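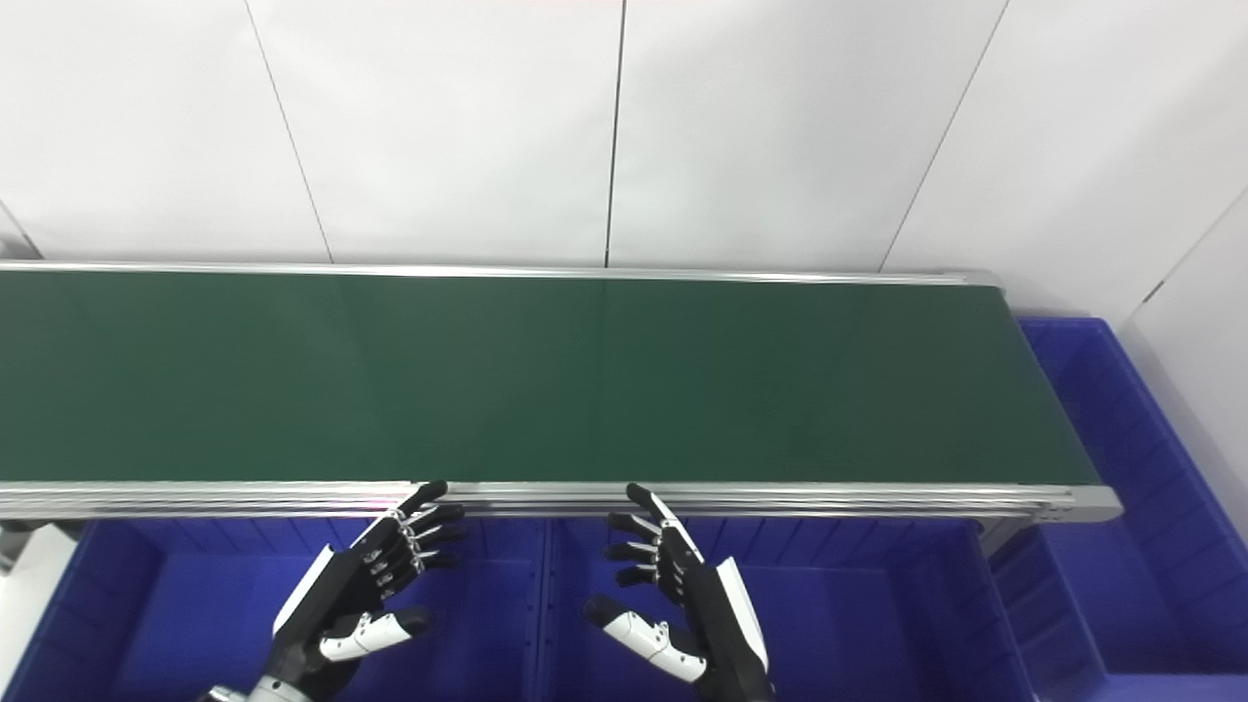 The green belt and blue bins in our new sorting room at Woncombe.

News > Press releases > Woncombe sorting room

About us Services News Careers Contact

We use cookies to make this site work and to see which pages people read. Accept all / Manage settings

PRESS RELEASE
For immediate release

Lakadley opens a new sorting room at Woncombe

I've been itching to write this one since February, so forgive me if it comes across a bit giddy for a press release about a conveyor belt. Lakadley's new small-parts sorting room at Woncombe is open, it's bright, it's clean, and it starts taking customers' work on Monday!

If you've ever visited our old place on the Stockdale estate you'll remember the sorting corner (dim, draughty, and you had to turn sideways to get past the racking). We sorted a lot of parts in there over the years and I'm fond of it in a daft way, but I won't miss it. The new room has smooth white panelled walls, and one long belt runs along the wall with blue bins set close by, so a part only has to travel a short way from belt to bin.

The belt is dark green with a matt finish, and I'll admit we argued about that for far longer than we should have. I wanted something pale. I lost, and I'm glad I did, as it's very easy on the eyes when you've been looking at it all morning. It sits on an aluminium frame with grooved sides, so we can bolt on a guide or a tray as a job needs it.

So what will we be doing in there? Mostly the fiddly end of things. Customers send us mixed small parts, returns and leftovers from production runs, and we sort them, check them against the list and send them back ready to use. Our first customer in the new room is Gandomura, who are moving all 137 of their part lines over to us from Stockdale. 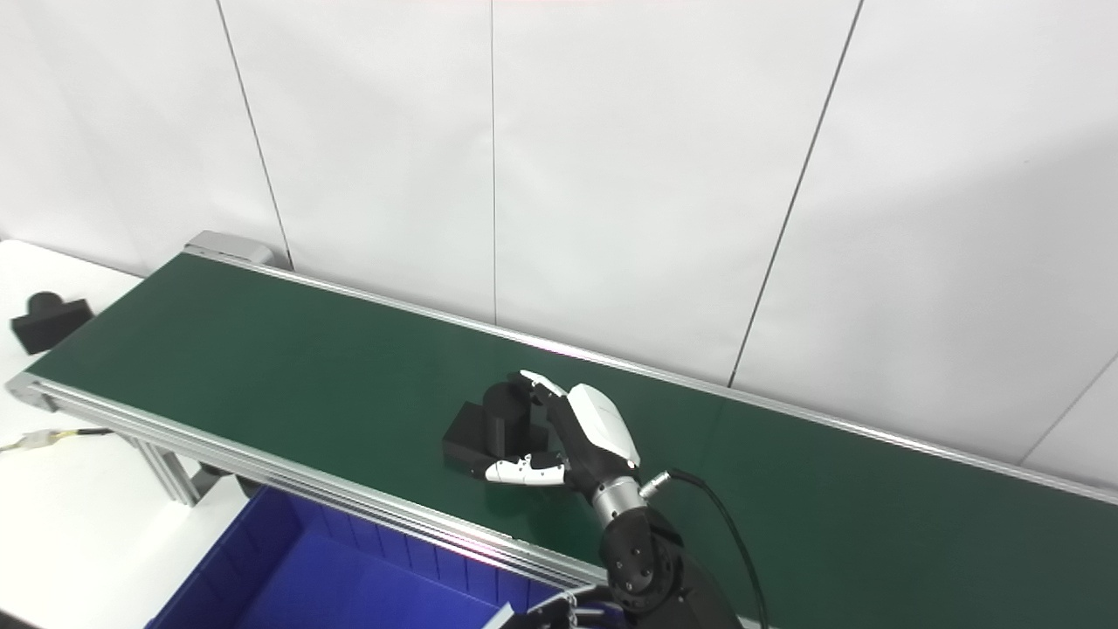 Small dark parts are the ones I used to dread, because in the old corner they vanished into the shadows and you'd find one under the bench a week later. Good even light and plain white walls make a world of difference, and so does having a table near the belt where anything that needs a second look can wait its turn.

The bins deserve a word too. They're plastic with ribbed sides, in a really cheerful blue, and we've bought 300 of them so that each job can keep its own set from start to finish. No more tipping one customer's parts out to make room for another's. We've also put up shelving next door with space for 400, which our accounts team thinks is optimistic. We'll see.

We're taking on new work now, and there's no minimum order for a trial. Send us a mixed box and we'll sort it, list it and return it within 10 working days, with a note of anything we weren't sure about. Please do label the box clearly on the outside and put a copy of your parts list inside.

If you're from the local or trade press and you'd like to come and have a look, we'd love to show you round. Mornings are best. Parking is at the back of the building, and reception will give you a visitor's badge and a cup of tea.

About Lakadley
Lakadley sorts, checks and repacks small parts for manufacturers and repair firms. The company is based at Woncombe and keeps a storage unit at Stockdale.

Press enquiries: please use the contact page and choose "Press" from the list.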